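About Ultico Water Care

Ultico formulates and packs water treatment products for ornamental ponds, garden dams, rain-fed water features and small aquaculture tanks. The company trades from a single site at Mundton, where blending, packing and dispatch share one building and the laboratory occupies a second. Products are sold through nurseries, aquarium shops and irrigation suppliers, and direct to councils and grounds contractors.

The business began as a water testing service. Customers posted in samples, received a one-page report and were left to find a suitable product themselves. Many asked us to supply one. The first was a pelletised phosphate binder for lined ponds, released one December and still in the range with minor changes to the pellet size. Testing continues as a separate service and is open to people who buy their treatments elsewhere.

What we make

The current range has three groups. Binders and clarifiers deal with dissolved phosphate and suspended clay. Bacterial cultures break down leaf litter, fish waste and uneaten feed. Conditioners correct carbonate hardness and pH, and neutralise chlorine and chloramine in tap water used for top-ups. We do not make copper-based algaecides or aquatic herbicides.

Dry products are packed in pails and resealable pouches. Liquid cultures are filled in 700 mL bottles, with larger drums for contractors. Each pack carries a batch number, a best-before date and a dose table in grams or millilitres per 1,000 litres. 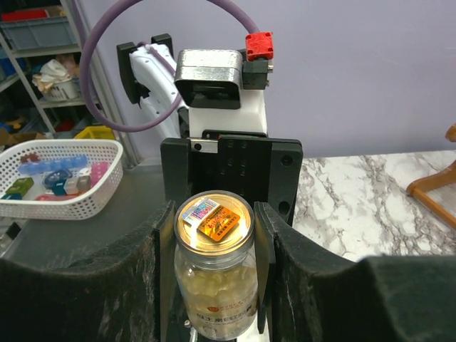
How is the dose for a pond worked out?
Multiply average length by average width by average depth, all in metres, then multiply by 1,000 to get litres. For sloping sides, take depth at several points and use the mean. The dose table on the pack is read against that figure. Where the volume is uncertain, use the lower estimate for conditioners and retest after 24 hours.

Laboratory and quality control

The laboratory is managed by Khadija Hamdy, whose background is in freshwater microbiology. Incoming raw materials are held in quarantine until identity and moisture results are entered. Bacterial products are plate counted at filling and again at intervals through their shelf life. Retained samples from every batch are kept until nine months past the best-before date.

In the last full reporting year the laboratory processed 2,747 customer water samples. The standard panel covers pH, ammonia, nitrite, nitrate, phosphate, general hardness and carbonate hardness. Turbidity and dissolved iron are optional extras – bore water users should normally request both.

Distribution

Ultico products are held by 106 stockists. Adbridge handles warehousing and freight for interstate orders, and local orders leave from Mundton. Live cultures are dispatched early in the week to keep them out of depots over the weekend. The Ait Ali range, developed for koi keepers, is available through specialist aquarium shops only.

Safety data sheets and sample submission forms can be requested from the Mundton office. Trade account applications should include an ABN and a delivery address with forklift access if pallets are required.

Page last reviewed Jun 19, 2020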